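Washing Dyed Cotton Sheets and Cloths Without Setting Creases

Applies to cotton and cotton-blend bedding, towels excluded. Times are for a front-loading machine. Read the care label first and follow it where it differs from the steps below.

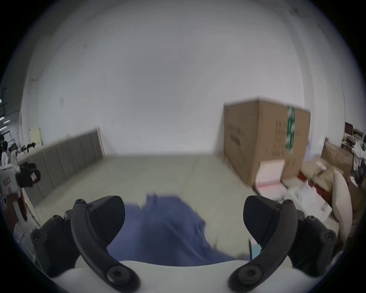
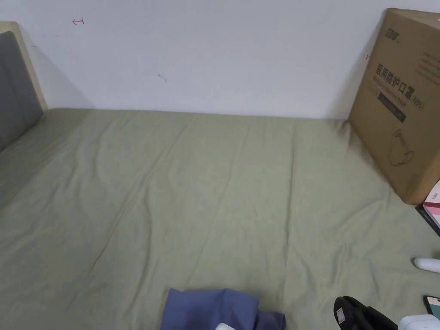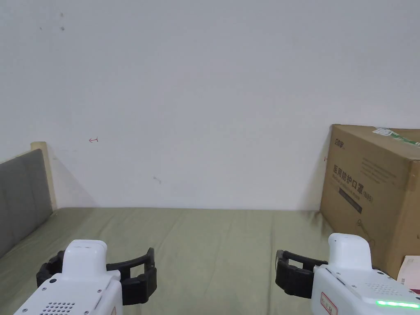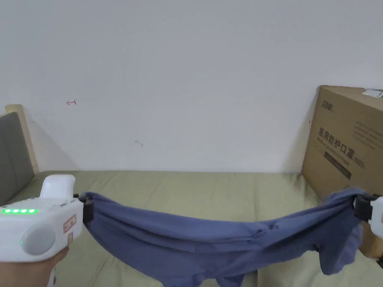 Second from top: fitted sheet with long diagonal creases. Last: blue-gray cloth stretched horizontally.

1. Sort by color depth. Greens and blues can share a load once each has been washed alone two times.

2. Test for dye loss. Wet a corner, press it against a white rag for four minutes, and check for transfer. If there is any, wash the item separately.

3. Load the drum to half its volume. Close all zippers and button any duvet covers, or small items will end up inside them.

4. Measure the detergent. For Wirlow liquid in soft water, use half a cap. Hard water takes a full cap. Skip fabric softener — it leaves a film that holds lint.

5. Select a cold wash and a reduced spin. The Bruko 674 has a separate spin dial; on machines without one, use the delicate program.

6. Remove the load as soon as the cycle ends. Shake each piece, then pull opposite corners to square the weave.

7. Line dry in shade, or tumble on low and take out slightly damp.

8. Iron from the wrong side if needed. Work along the grain and leave elastic edges alone.

To hand wash a single cloth, dissolve a teaspoon of detergent in about 2000 ml of cold water, soak briefly, and rinse until the water runs clear. Roll it in a towel to press out the water. Do not wring.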